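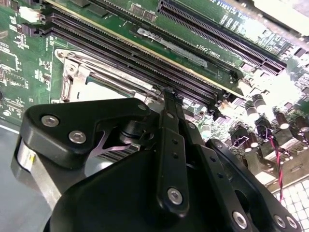 The Second Gripper

The Kasbridge salesman had promised 1,000 insertions without a miss, and Alina Sima had written the number on the whiteboard so she could cross it out later.

"Run it again," she said.

The arm went down over the motherboard. On the monitor the wrist camera gave her black linkages, too many screws, and behind them the memory slots running off at a slant. Glare had eaten a good piece of the board to the right. She had asked Kasbridge about glare in the first meeting. The answer had been a slide with a sunrise on it.

"Looks steady," said Quezada, who wanted to go home.

"The Tridus looked steady too."

The Tridus had lasted 363 cycles before it started leaning on the latches. Its report called this adaptive compliance. Alina called it leaning on the latches, and in September she had sent the thing back to Skeklow in its own box with the foam the wrong way up.

She watched the narrow tip near the edge of the slots. DIMM1_CPU1, said the white print on the board, plain enough to read. So the camera could read. That was something, though she had never needed it to read.

"What's the force limit?"

"Whatever they shipped it with."

"Did you check?"

Quezada scrolled for a while. "It says 'optimal.'"

"Optimal what?"

"Just optimal."

She pulled the keyboard over and went looking for the real value, three menus down, past a page that asked her to rate her experience so far. She gave it two stars. Then she typed in her own limit, lower than anyone at Kasbridge would like, and set the counter back to zero.

"That's 300 good runs you just threw out," Quezada said.

"They were 300 runs at optimal."

He took his coat off again – slowly, so she would see him do it – and sat down. Alina pressed start.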